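Household Logistics, Unit 3: Bins, Totes and the Stuff That Ends Up in Them
Notes to go with the January session

Okay, so last time we did shelving and I ran over (sorry!), and Ingegerd Öberg very kindly lent me ten minutes of her slot to finish. This handout picks up where I lost the thread, at the big open bin.

I love a big open bin. I have one by my back door and one at the Bondport workshop, and I defend both of them every time somebody tells me everything ought to live in a labeled drawer. A drawer is great for things you already know how to name. A bin is for things on their way somewhere else: the scoop you used for the birdseed, the bottle that belongs upstairs, the flat dark thing that fell off the other thing.

Choosing one

Look at the walls first. Straight walls give you more room for the same footprint, but sloping walls let your hand slide down to the bottom without scraping your knuckles, and small items drift toward the middle where you can see them. For a catch-all I go sloping every time. For folded towels, straight.

Color matters more than people expect. Gray hides scuffs beautifully, and it also hides anything dark you drop in. If you tend to lose black things (remotes, cases, wallets) try a pale liner. Aurélien Royer at Disisia uses an old pillowcase and I've copied him shamelessly.

Depth: if you have to bend past your elbow to touch the floor of it, it's too deep for daily use. Save that one for the garage.

Working with one

Keep it sparse. My own limit is 32 small items, and past that I start digging, and once I'm digging I buy duplicates. I once owned 3 identical measuring scoops because two were under a beach towel!

Bottles go in with the cap on tight, and please check the cap even if you're sure. Put them near a wall so they have something to lean on. Scoops and anything else with a handle can lie however they land, but pull them out by the handle and not by the bowl, especially if there's powder left in it. Flat things are the sneaky ones. They slide up against the side and you need a fingernail to get them out, so I tip the bin a little toward me and let them come away on their own.

Give the floor a wipe when it's empty. Warm water, a drop of dish soap, an old cloth. Old scuffs usually stay put and I leave them alone.

Before next time

Empty one bin at home onto a table and sort what's there by where it should have gone. Bring the list. Read the Hostulus chapter on entryways too, at least as far as the bit about shoes, which is where we'll start.
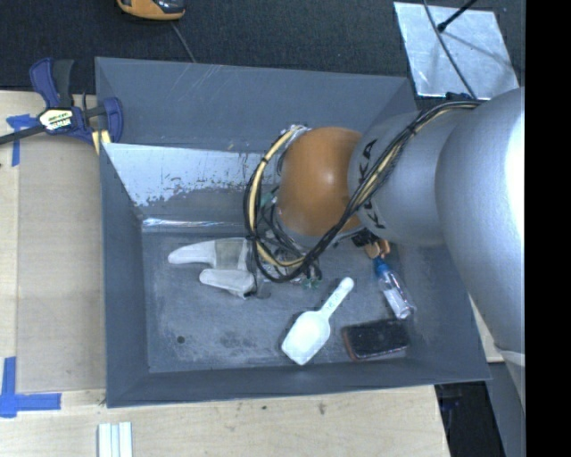
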